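Choosing a gripper for wet household work
Course handout, week 4. Tutor: Chun-yin Yip

Welcome back! Last time we lifted dry boxes off a flat shelf, and all three grippers did well. Now for the fun part: washing-up at a bathroom basin, where plastic is slick, cloth droops and one hand has to hold still as the other pushes.
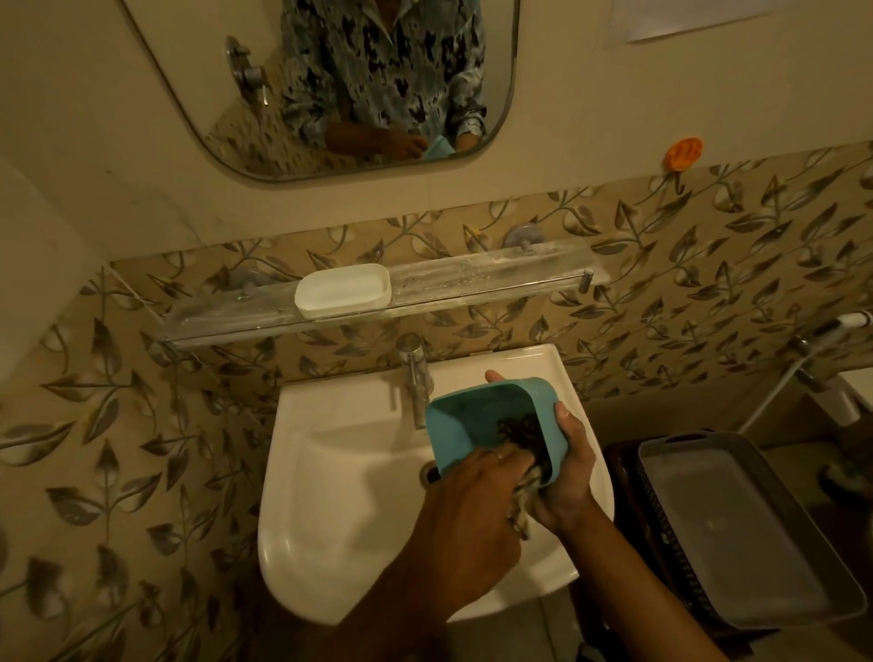
Fig. 1. Left hand wiping inside a teal container, right hand gripping the side and rim.

We compare the Dulby two-finger (opens 90 mm in our notes? see the kit sheet), the Harb three-finger and the Sinska soft gripper. All three fit the Trondia arm, so swap them freely.

Start with pouring. Fill the mug, tilt slowly and log the wrist angle at 30 readings a second. Watch for the mug turning in the fingers as the weight shifts. It's a lovely effect once you spot it!
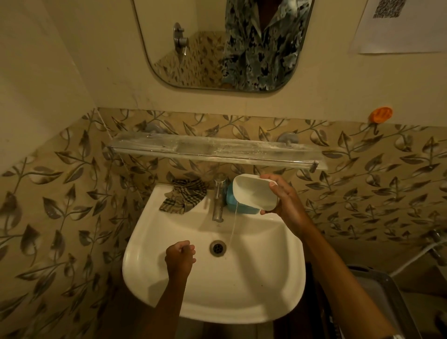
Should we close the gripper harder if the mug slips?
Try a slower tilt first, then raise the force one step at a time and note where the slipping stops.

Next comes scrubbing, my favourite, which needs two arms working against each other. Set the holding arm first. If it is too stiff the container gets squeezed out of shape, and if it is too loose the pad shoves it across the bowl.

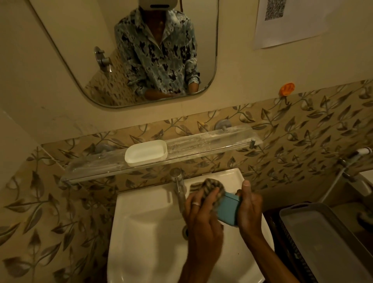
The Sinska did best for us on rounded corners, with 17 clean holds in our April trials. The Harb was steadier on flat sides (and much quicker to reset).

For thin things such as a soap dish, go back to two fingers and pinch along the long edge.

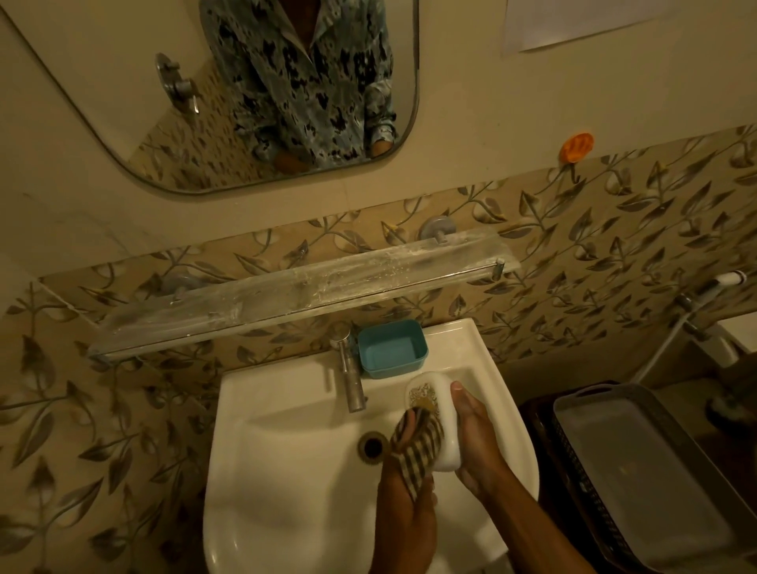
Keep the cloth folded at least once, or the fingertips close on a single layer and lose it. Save every run, even the messy ones, and bring your force plots by 06/07/2025.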